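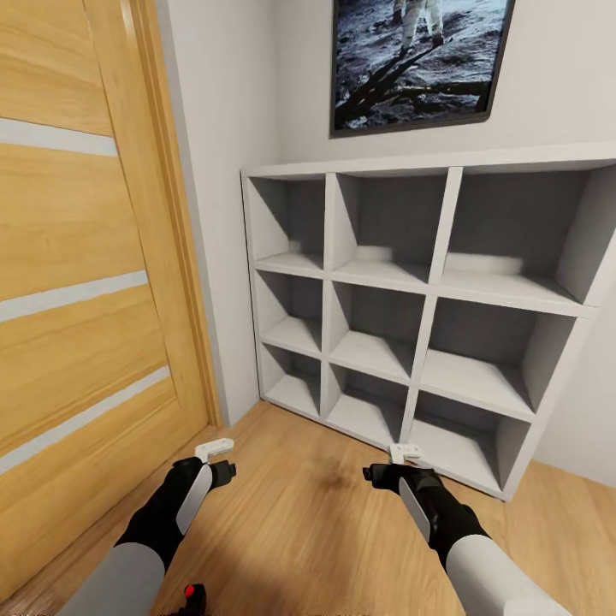 Andero: A Listening Set on Daydreaming

14 talks with a printed companion book
Published by Arkis, Drernville
Format: download or audio discs
Released Friday, October 18, 2024

About the set

Most of us were told off for it at school. You looked out of the window, your mind went somewhere far nicer than long division, and a voice called you back. Andero is a whole series of talks about the place you went to, and we have loved putting it together!

The talks began as a run of evening events in the Caldeira reading room, where people brought flasks and knitting and stayed long after the chairs should have been stacked. The speakers came from all over: a sleep nurse, a couple of novelists, a bus driver who writes songs on his route, a teacher who gives her class ten minutes of nothing every morning. We recorded them as they were spoken, then went back in September to tidy the sound and add short readings between the longer pieces. You will still hear the odd cough, and in the sixth talk the rain comes down so hard on the roof that the speaker stops to listen to it. We left that in.

What ties the talks together is a simple question: what is the mind up to when we aren't telling it what to do? Some speakers think it is sorting through the day. Some think it is practising for conversations we haven't had yet. One is quite sure it is just playing, and makes such a cheerful case for play that I came away wanting to cancel my afternoon.

What you get

14 talks, most of them a bit under an hour
A companion book of 100 pages, with notes, poems and a reading list
A set of prompt cards for groups
Full transcripts of every talk, in ordinary and large print

The talks

The first four are about childhood: imaginary friends, made-up countries, the long back seat of the car. Talks five to eight move on to work, and to the sort of idea that turns up when you are peeling potatoes. Talk nine is the odd one out, a long conversation about homesickness, and it has become the one people write to us about most. Ten to twelve deal with the harder side, when drifting off becomes a way of staying away from things, or when worry takes over and the same thought goes round and round. These are gentle talks but they don't duck the subject. The last two are about old age and memory, and the very last ends with a reading that goes on for eleven minutes (put the kettle on first).

You can listen in any order. If you only try one before deciding, try the third, which is free on our listening page.

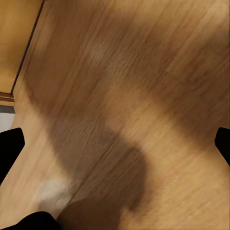 Light and shade across wood grain.

The companion book

We wanted something you could lose in a coat pocket, so it is small and soft-backed and stays open fairly well. Each talk has its own chapter with a summary, a few questions and room to scribble. The middle section prints a choice of daydreams sent in by listeners. We had 2,031 of them and could fit only 70, which made for a very long and very happy week of reading. A surprising number involve running a small café by the sea. One is about being a lighthouse. Not living in one, being one.

Using it with a group

Andero works well in book clubs, evening classes and day centres. The prompt cards each carry one question, and they are meant as a way in, so feel free to wander off from them. Groups that tried the set early told us it goes best when people listen together and talk straight afterwards while the voices are still fresh. Twenty minutes is plenty for a first meeting. You can pause most of the talks halfway, and the transcripts mark the best place to stop.

You may copy the cards and transcripts for use within your own group. Please ask us before putting any of it online.

Good to know

The download plays on any phone, tablet or computer, and comes as separate files. The disc edition needs an ordinary CD player and comes in a card sleeve with the book tucked in beside it. Both editions include the book, so download buyers will need to give us a postal address too.

Talks eleven and twelve mention low mood and grief. The talks are for interest and company and are no substitute for seeing a doctor.

Also from Arkis

Slow Letters, a set of readings on friendship and the post
The Humming Book, on why we sing when we think we're alone
Small Hours, talks for people who are awake at the wrong time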